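Andumora Lists > Display and Lettering > Archive > Thread view

Previous | Next | By thread | By month | Search

Subject: Re: [lettering] cut letters on dark cloth, color and spacing

Hello all, and thank you for the many kind answers to my first question in October. The word "Fast" in large cut-out letters on black cloth, with the F in bright yellow and the t in pale white-blue: 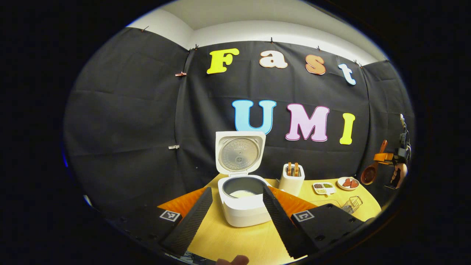 1. COLOR ON BLACK

I agree with the members who wrote that almost any light color is readable on black. The difficulty starts when the colors are not equally strong. A bright yellow comes forward to the eye, and a cream or a very pale blue stays calmer. If the yellow letter is the first one, I find this is fine, the eye begins there anyway. When the yellow is in the middle of the word, people read the word in two pieces. I made this mistake on the sign for the book sale at Edley and I had to change it the same evening.

Peach and orange together are more difficult. Under the warm lamps we have in the hall in Patmont they become nearly the same color. Please test your papers under the lamps of the real room before you cut.

2. THE QUOTED MESSAGE

I copy the part I want to answer, for the members who receive only the digest.

> I have tried felt, card and foam sheet on a black cotton
> sheet. Card is the cleanest to cut, but it bends after a
> few weeks near a window. My bigger problem is the line.
> I measure every letter from the table and still the last
> letter always looks lower than the others. Do you hang the
> cloth first and put the letters after, or do you fix the
> letters on the floor and then lift everything together?
> Also, is it necessary to iron the cloth? Ours has been
> folded in the cupboard for years.

First, the line. I hang the cloth first and wait until the next day. Cotton goes down a little under its own weight, and if the letters are already on it, they go down with it, and not all by the same amount. After that I put a thin white thread from side to side as the base line. Measuring from the table did not work for me either -- our tables in Patmont are not level, and perhaps yours are not.

Second, the small letters. A round letter such as "a" or "s" must go a little below the thread, or it will look as if it floats. The "t" I place exactly on the thread and I look at it from the door. A tilted letter at the end of a word is seen by everyone, and a tilted letter in the middle is seen by few. If tilting is your style, then please tilt more than one, so that it looks decided.

Third, the ironing. Yes, if you have the time. Old folds catch the light from the side and make gray lines which compete with the letters. For a display of one afternoon I would leave them.

3. CLIPS AND WEIGHT

For the top edge I use small clips, more of them than seems necessary. When there are too few, the cloth makes a curve between them and your thread will not agree with your eye. On the side panels one or two bigger clips are enough to keep the cloth from moving when the door opens.

The heavy card from Kairys (500 sheets in the box, we shared it between 7 members) was too heavy for double tape on cotton. The letters fell at night. With pins it is fine, but the pin must enter from behind and the point needs a small piece of cork.

4. WHAT I WOULD STILL LIKE TO KNOW

Has somebody a good method for two rows? My second row always comes too near to the first one, because I forget the tails of letters such as "g" and "y". I now cut the longest tail first and hang it alone, to see the space it takes, but it is slow work. I have 84 letters to prepare for the spring display and I would be glad to hear of something quicker.

I can also send my paper patterns by post to members who want them. The lower case is complete. The capitals are missing Q and X, which I did not need until now.

With friendly greetings from Patmont

Reply to list | Reply to sender | Unsubscribe

Contact the list owner | Copyright Andumora Lists | Back to top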